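Subject: Re: [small-suppliers] Automatic renewal clause, how strict are they?
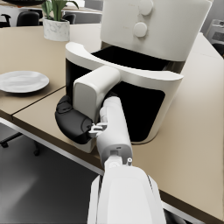 Dear Keegan, dear all,

thank you for bringing this up. We had the same problem with Breltell in March and I can tell you how it went for us, though please remember that I am a bookkeeper and have never studied law.

Keegan Lavoie wrote on Sat 20 July:
> We signed with Wernico two years ago for storage and delivery.
> Now I wanted to leave and they tell me the contract has renewed
> itself for 2 more years, as I did not give notice in time. I sent
> an email before the deadline, but they say it does not count.
> Has anybody got out of such a thing? The monthly fee is 138 euros,
> so it is not the end of the world, but it makes me angry.

The first question is what your contract says under "Notices". Ours was on page 8, very far from the part on renewal, and I had overlooked it completely. It said that notice must be given "in writing to the registered office". Breltell understood this as a letter on paper. Our own lawyer, Mrs Görtz, was less sure. She found that in another paragraph the same contract allowed changes of the price "in writing, including by email", and she said that this could be used for us or against us, depending on who reads it.

What helped in the end was a smaller thing. Breltell had answered my email with the sentence "we have noted your wish to end the agreement". They did not say that the form was wrong until the deadline was over. Mrs Görtz put this sentence at the top of her letter, and after two weeks they offered to let us go for a payment of 100 euros. We paid it. Maybe we could have won without paying, but her next letter would have cost more.

So please look if you have any reply from Wernico to your email, also an automatic one. And do not stop paying the monthly fee while you discuss, or you will have a second quarrel beside the first.

Austra wrote last week that Lebrun now sends a reminder before each renewal. Does somebody know if this is in their contract or only a habit of theirs? I have to sign with them in autumn and would like to have it on paper.

Kind regards
Sieglinde Hamann
Storkotholm, accounts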